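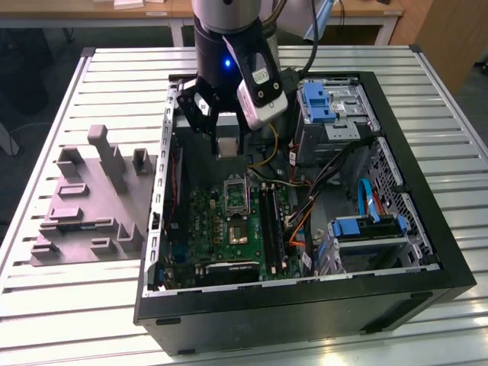

Where can I take an old desktop computer in Prumeria?
You can bring it to the Greda workshop in Cadwaladr Street, at the side door, between 10 am and 4 pm. The workshop takes desktop towers in any condition, with or without a hard drive.

Greda workshop opens a second round of computer collection

The Greda workshop in Prumeria will start its second collection of used desktop computers in October. The first round finished in spring and brought in 158 towers, mostly from offices and private homes. Ninety of them went out again in working order. The others were taken apart, and their usable parts were put on the shelves for later repairs.

Mali Ifans, who leads the workshop, told us that the result was better than she had hoped for. "We expected many machines that were completely dead," she said. "In fact the usual problem was small. A memory module was not sitting well in its slot, or the power supply was tired, or the machine was only full of dust."

The work on each computer follows the same order. The tower is laid on its side and the side panel comes off. Dust is removed first, and then the cables are checked at both ends. Next come the memory and the drives. The processor is left until last, and it is taken out only when there is a reason to suspect it or when the board itself must be changed. The retention frame of the socket has to be opened completely before the processor is lifted, and it must be lifted straight up. On boards where the pins are in the socket, one bent pin can be enough to stop the computer from starting.

Old thermal paste is cleaned away before the cooler goes back, and a small quantity of new paste is applied. Elin Parry, who teaches the evening course at the workshop, says that beginners nearly always use too much. She lets them practise on boards which will not be repaired.
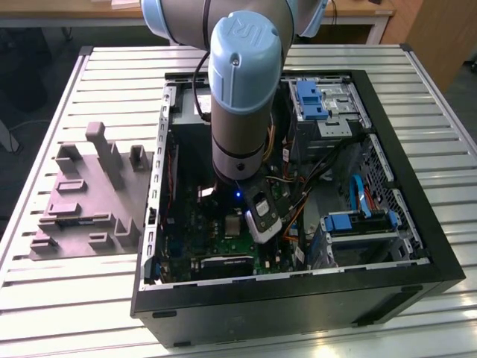

What happens to the data on a donated hard drive?
Every drive is wiped before the computer leaves the workshop, and the owner can ask for a written confirmation. A drive that cannot be wiped is destroyed, and another one from the parts shelf is fitted in its place.

Owners who prefer to keep their drive may take it out at home, or ask for it to be removed when they hand over the tower. In many office models the drive sits in a plastic caddy and comes out without a screwdriver -- the data cable and the power cable must be pulled off first. The workshop asks people to leave the caddy with the computer if they can. Replacement caddies are difficult to find for older cases, and without one the next drive cannot be fixed properly.

The collection is paid for by a grant of 2,306 pounds from the Skornerura fund. From this sum, 900 pounds will be spent on new drives and the rest on tools, paste, cleaning material and the rent of a store room. Monitors and printers are not accepted this time, as the store room is small and last year's monitors are still waiting for a place. Keyboards and mice are welcome if they have a USB plug.

Finished computers will be offered first to pupils and to people who are looking for work. An application form is available at the workshop desk, and the library in Prumeria also keeps copies. Those who received a computer in the first round can bring it back for a free check. Mali Ifans asks them to write down the text of any error message before they come, even when it seems to have no meaning.

The evening course will also return in October, at 6.30 pm. It has places for beginners, and no tools are needed.
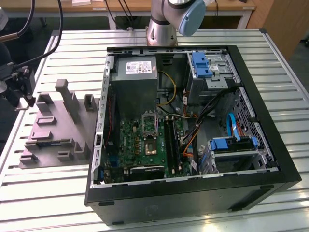 Desktop tower with the side panel removed and the processor socket empty.

People who wish to donate more than two towers are asked to telephone the workshop in advance, so that space can be made in the store room. Smaller donations can be brought without an appointment.

Contact the newsroom | Corrections | © Prumeria Local News | Back to top
We use cookies to remember your settings and to count visits to our pages. Accept all | Manage cookies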